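Reducing Food Waste in the Student Dining Hall at Clarnden
Final Project Report
Prepared by Godelieve De Graaf and Wouter Willems
Submitted December 27, 2023

1. Background

The dining hall at Clarnden serves lunch to up to 200 students on a teaching day. Kitchen staff had reported that large amounts of cooked food were being returned on plates, mostly rice, bread and boiled vegetables. The department asked the authors to measure this waste and to suggest changes that would not raise the price of a meal.

2. Method

Plate waste was collected at the return counter over 20 lunch periods, beginning in September. Food was sorted by type and weighed before disposal. Drinks, fruit peels and bones were left out of the totals. The authors also held short interviews with students and with the serving staff.

The first 7 lunch periods were used as a baseline, with no change to the menu or to portion sizes. For the remaining periods, students were offered a choice of 2 portion sizes at the same price, and bread was moved from the start of the serving line to the end. 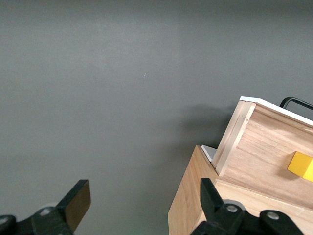 Interview answers were written down by hand and grouped by subject. Students most often said that they accepted a full serving out of politeness, or that they did not know a smaller one could be requested. Serving staff said that the line moved too quickly for them to ask each person.

3. Results

Returned bread fell once it was placed at the end of the line. Returned rice also fell, although less evenly, and it rose again on days when the main dish was fish. Vegetable waste did not change in any clear way. The smaller portion was chosen more often by students with afternoon classes.

4. Limits of the Study

Meals carried out of the hall were not measured. The scale was replaced partway through the baseline, and the two scales were not compared with each other.

5. Recommendations

The smaller portion should remain available and should be listed on the menu board. Bread should stay at the end of the line. A separate study of vegetable dishes is advised, including how long they are held before serving.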